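How do you get a student walkout or vigil taken seriously by the council? 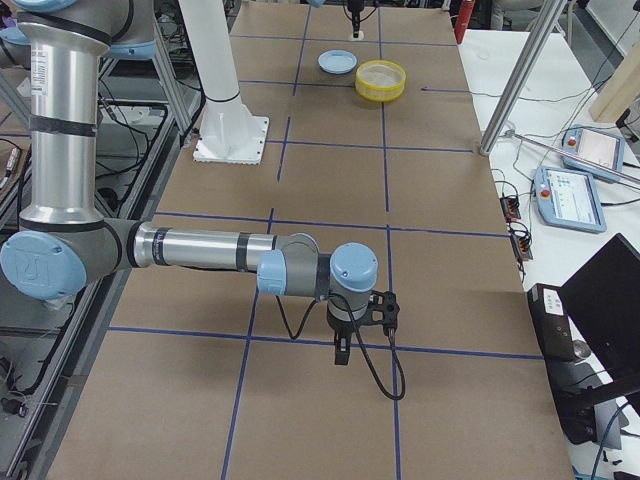
Brown paper and blue tape on the long table.

Posted by Johanna Strebel

Hi all, hoping someone on here has been through this. My daughter is in her last year at school in Dandau and she and her friends are organising a silent walkout in November against knife violence, after a lad from the year above was stabbed near the bus station in spring. He survived, thank goodness, but it shook the whole lot of them. They want to walk from the school gates to the square, stand quietly for 7 minutes, and hand in a petition at the council offices. The petition has around 200 names on it so far.

The trouble is the grown-ups. The school says it "supports the sentiment" but will mark anyone who leaves as absent. The council sent a two-line email saying petitions go through the website. And one of the local councillors told my daughter she was "very articulate", which made her so cross she couldn't speak for an hour!

I don't want to take over, it's their thing. But I'd love to know what I can usefully do from the sidelines. Do they need permission to walk along the pavement? Is it worth the girls giving speeches, or does that put too much on them? One of them was with the boy when it happened and she wants to speak, and her mum is worried sick about it.

Posted by Luzius Kälin

We did something very like this in Semwal a few years back, only ours was about guns after the shooting at the sports hall, so I'll tell you what I remember and you can take or leave it.

On permission, ring the police non-emergency line and the council events desk, both of them, and do it early. Where I live you had to give notice of the route even for a small march, but the rules may be different with you so do ask. We had a very decent sergeant who walked at the back with us and stopped the traffic twice.

On the petition, put it on the website AND hand it in on paper. Ours needed 100 signatures with proper addresses before anyone was obliged to discuss it at a meeting, and we lost loads because people had only put a first name. Check that now, while there's still time to go round again. Then ask for a slot to speak at the meeting itself. The handover on the steps gets you a picture in the local paper, but it's the meeting where they have to answer you, and it goes in the minutes.

The absence mark, well. Our head said exactly the same and then on the day most of the staff came out and stood with them. If it does go down as an absence I can't see it doing a Year 13 much harm, though I suppose it depends on the school.

The girl who wants to speak – let her, if she still wants to on the morning. My son spoke at ours and I was dead against it. What helped was having a friend beside him with a copy of the speech, and agreeing beforehand that he could stop at any point and the friend would carry on reading. Also no interviews straight afterwards. A reporter got hold of him while he was still shaking and he said things he'd have liked to keep to himself. People will want to make her the face of it, and that can last a good deal longer than one afternoon. I'd have 3 speakers at least so it doesn't all land on her.

Posted by Stundov

march at lunchtime, then they can't mark anyone absent. also bring water and a megaphone that works, ours didn't

Posted by Johanna Strebel

Thank you both! Luzius, I've passed all that on, and the bit about the friend with the copy went down very well with the other mum. They're checking addresses on the petition tonight. Lunchtime was voted down, I'm told, as it "defeats the point of a walkout" – so that's me put in my place.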